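Lieven Michiels
30 January 2022
Bin notes, thread. The gray one with the white sloped panel at the back. Orange cup, plush dinosaur, blue-handled brush.

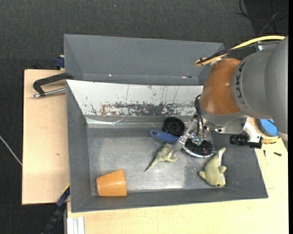
Riet Verbeke asked whether the scrapes on the panel are worth repainting, or whether to line it and be done.

2/ Line it. The wear sits in one broad band on the lower half, so a 230 mm strip covers it. Paint chipped again by June last time.

3/ Fastby sells the liner in 24-inch rolls. Brangate is cheaper but curls at the ends.

4/ The tape-like strip along the upper edge is wrinkled. Replace it at the same time.

5/ Soft items stay in this bin. Anything with a hard corner goes in the other one until the liner is down.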